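Blog > Films > Trailers and Grumbling

Home Archive About Search

The trailer for the trailer

3rd March

Voriler has a teaser out. I should be precise, as the studio would want me to be: it has a teaser for a teaser, eleven seconds long, telling us when the proper teaser arrives. The proper teaser will then, I assume, point us at a trailer, and at some stage in April there may be a film.

I watched it four times. There is a corridor, a door, somebody breathing heavily and a noise like a wardrobe falling down a lift shaft. Then the title, one letter at a time, as if they were being charged for each.

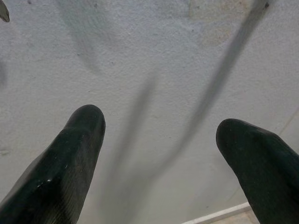 by the author of Trailers and Grumbling

I liked the first Voriler a great deal. It ran to 90 minutes, it had one good monster and it kept the monster in the cellar until we'd earned it. The sequel is 159 minutes and apparently has several monsters, one of whom gets a childhood. I don't need to know that the thing in the cellar was lonely at school.

Still, I've pre-booked. The Gunance has put in new seats since Christmas — the sort that tip back until you're looking at the ceiling tiles — and they are charging accordingly. My usual place at the end of row F has become a table for nachos.

What bothers me more is the disc. Celleck are already taking orders for a steel-boxed edition of a film that hasn't opened, with a 200 page book about the making of it. My copy of their Ene set took most of last year to turn up and had the second disc in twice. I wrote to them. They sent me a voucher towards the Voriler box, so you can see how these people operate.

I'll report back once the proper teaser lands, at whatever length it deserves. If the wardrobe noise is in it again I'm going to start a list of every trailer that uses it, and I already know what my spring will look like.

Recent posts
Ene, disc two, and disc two again
In defence of the short horror film
Row F: a farewell
Posters with everyone's back to us

Older posts Newer posts Top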